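卓上小物の箱収納における分類と取り出しやすさの検討
生活環境演習 最終レポート
提出日:2020年6月7日

1. 目的
一人暮らしの居室では、机の上に充電器、テープ、小型のボトル類などが混在しやすい。本レポートでは、これらを通販や買い物で残った段ボール箱一つにまとめた場合の取り出しやすさを調べ、仕切りの有無と置き方が探索時間に与える影響を検討した。市販の収納用品は費用の面で対象から外した。

2. 先行例
学内の演習課題「Brollis」では、引き出し内の文具を用途別に分けたときの探索時間が報告されている。ただし引き出しは浅く、物が上下に重なることが少ない。箱収納では下の物が上の物に隠れるため、同じ結果になるとは限らない。本班の作業名は「Drernico」とし、3月に予備調査を行った。

3. 方法
3.1 箱と収納物
箱は上面を開放した段ボール箱とし、フラップは切り取って使用した。切り口は補強していない。収納物は机上で使用頻度の高い小物から選び、形状により円筒形、板状・箱形、椀形、ボトル形に分類した。ボトル形のうち、スポイト付きのものは転倒時の漏れが懸念されるため、必ず立てて入れることとした。

3.2 条件
条件Aは仕切りなしで、物を手に取った順に入れる。条件Bは厚紙の仕切りを1枚入れ、背の高い物を奥、低い物を手前に置く。条件Cは仕切りなしで、背の高い物だけを奥に寄せる。箱はいずれも机の同じ位置に置いた。

3.3 測定
班員が品名を読み上げ、別の班員が該当する物を取り出して机に置くまでの時間を計測した。全試行数は223回である。取り出しの際に他の物が倒れた場合は「転倒あり」として別に記録した。計測表の整理には班で作成した集計シート「Plullevex」を用いた。

4. 結果
探索時間が最も短かったのは条件Bで、条件C、条件Aの順に長くなった。条件Bと条件Cの差は小さく、条件Aとの差が大きかった。転倒なしで取り出せた試行は全条件を合わせて146回であった。残りの試行では、主にボトル形の物が倒れるか、隣の物に寄りかかった。

物の形状による違いも見られた。平置きにしたテープは上から輪郭が見えるため、どの条件でも早く見つかった。一方、細長い物は椀形の物の下に入り込むと一部しか見えず、見落としが増えた。充電器は小さいが、白色のため黒い物の間では見分けやすい。同じ白色のボトルの近くでは、やや時間がかかる傾向があった。

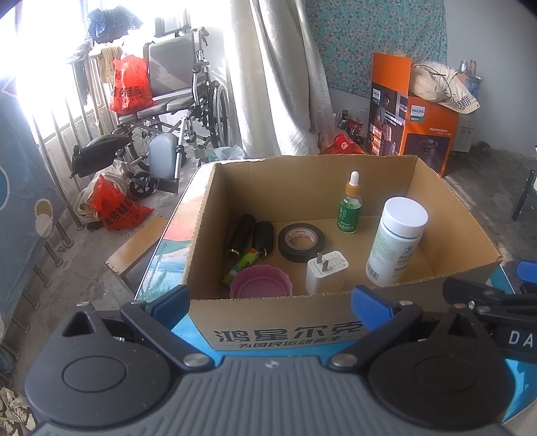 中間発表の質疑でVăduvaからは、椀のような開いた器は箱の中で場所を取るだけなので、最初から外に出しておくか、逆に小さい物を入れる受け皿として使うべきではないかという意見が出た。これを受けて、椀形の物を上向きに置き、中に小物を入れる補助条件を追加した。試行が少ないため集計には含めていないが、底に沈む物は減り、探索時間も条件Aより短くなった。ただし、椀ごと持ち上げないと下の物が取れない場合があり、受け皿の下には何も置かないという規則が必要である。

5. 考察
仕切りの効果は、区画そのものより、奥と手前で高さをそろえたことによる部分が大きいと考えられる。条件Cでも条件Bに近い結果が得られたことがその根拠である。背の高い物が手前にあると奥の物が隠れ、手を入れる経路も狭くなる。

箱の縁も無視できない。手前の縁が高いと、斜め上から見たときに底の手前側が死角になる。班内では手前の面だけを低く切る案も出たが、箱の剛性が下がるため今回は実施しなかった。切り口の凹凸で袖が引っかかる例もあり、縁にテープを貼る処理は有効と思われる。

費用については、仕切り用の厚紙と縁の補強材を含めた上限を900円と設定し、その範囲に収まった。

6. 課題
試行者が班員5名に限られ、収納物の配置を覚えてしまう影響を除けていない。後半の試行ほど時間が短くなっており、条件の実施順を入れ替えた再測定が必要である。また、充電器はケーブルを外した状態で扱ったため、ケーブルを含めた収納については別に検討する。スポイト付きボトルの固定方法も未解決で、厚紙に穴を開けた保持具を試作中である。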